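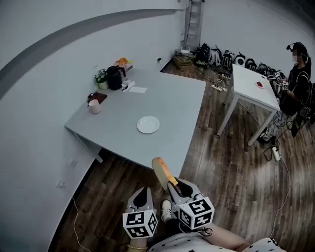

# How to Make Your Own Yardage Book

Last updated 15 September 2025

Plenty of smaller courses don't sell a yardage book, and the scorecard only gives you tee-to-green totals. You can make a usable one in two rounds with a pocket notebook, a pencil and a rangefinder. The notes below come from the nine-hole course at Kolholm, 1,740 yards from the middle tees, but the method is the same on a full-length layout.

## Before you go

Print a satellite view of each hole and trace the outline onto its own page. Mark the tee boxes, fairway edges, bunkers, water and green. Leave the right-hand page blank for notes. Keep the drawings simple, and put north at the top of the first one so you can work out wind directions later.

Pick a quiet time. Late afternoon in November is good if the course stays open, and the bare trees make it easier to get a clear line to the flag.

## First round: distances

1. From the tee, measure to the front edge and far edge of every bunker you could reach. Write down both numbers. The far edge is your carry.
2. Find something in the fairway that won't move, such as a sprinkler head or a drain cover. Measure from it to the front of the green and mark it on the page.
3. Walk to the green and pace it front to back. Check your stride against a tape at home first.
4. Note any ground that slopes enough to change the club. The sixth at Rirow plays 15 yards longer than the card says, all of it uphill.

Let groups behind play through. You will be slow on the first few holes.
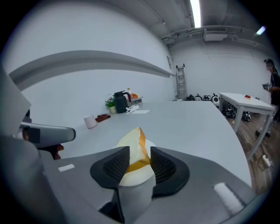 ## Second round: greens

Draw each green at a larger size than the one on the hole map, with small arrows pointing downhill. Roll a ball from the center toward each side and watch where it drifts. Do it only when the green is empty and the group behind is well back.

Mark the side where a miss leaves an easy chip. On the Dimitriou course, most of the greens fall away at the back, so a note reading "short is fine" covers a lot of them.

## Using it

Write your own carry distances inside the front cover, one line per club. Use your average strike, measured over 6 balls or more, and leave out the best one.

During play, look at the page before you reach your ball. Add a short note when a club comes up wrong, and include the wind. Redraw a page when it gets crowded, or when the course moves a tee or fills in a bunker.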